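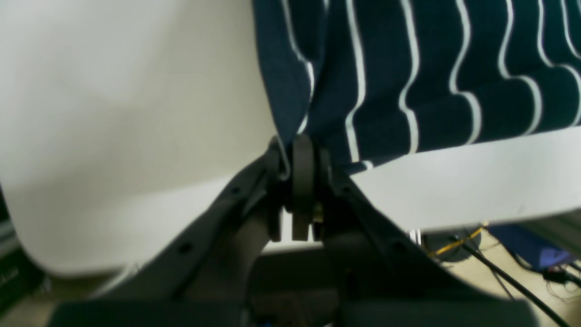

**To:** Elvia Ponce, Dravier Fund
**From:** Onyekachi Olatunji, Morris Street Clothing Exchange
**Date:** 4th January

## Progress since the last report

The exchange reopened in the Javden building after the boiler work and has kept its normal hours since. We took in 2831 garments during the reporting period and gave out 2123. Most of what remains on the rails is summer clothing, which we expect to move in the spring. Children's coats went fastest and we ran out twice.

The mending classes have 38 people signed up, split between the morning and evening groups. The evening group is full. The morning group still has places, mainly because the bus from Sastum gets in after we start. We will try a later start from the second week of January and see if it helps.

Hems and buttons are covered. Zippers took longer than planned – two sessions went on them instead of one – so darning has moved to the next block.

## Money

Of the $3000 granted for equipment, we have bought the two used sewing machines, the cutting table and the first order of thread. The steam iron is on back order. The supplier has not given a date, and if it has not shipped by the end of the month we will cancel and buy locally. Receipts are attached to the email. The one for thread is a photocopy, as the original went to our bookkeeper.

## Problems

- Storage. The back room is damp along the outside wall and we can't keep wool there. The landlord has been told in writing.
- Donations left at the door overnight. Some bags got rained on and had to go to rags. A new sign is up.
- The sign-in sheet did not ask for zip codes until the fourth week, so the table of where visitors live is incomplete.

## Next period

Darning and patching, then a block on altering waistbands. We would like to move $200 from the publicity line to thread and needles, as posters have cost less than budgeted. Please let us know if that needs a form or if your reply by email is enough.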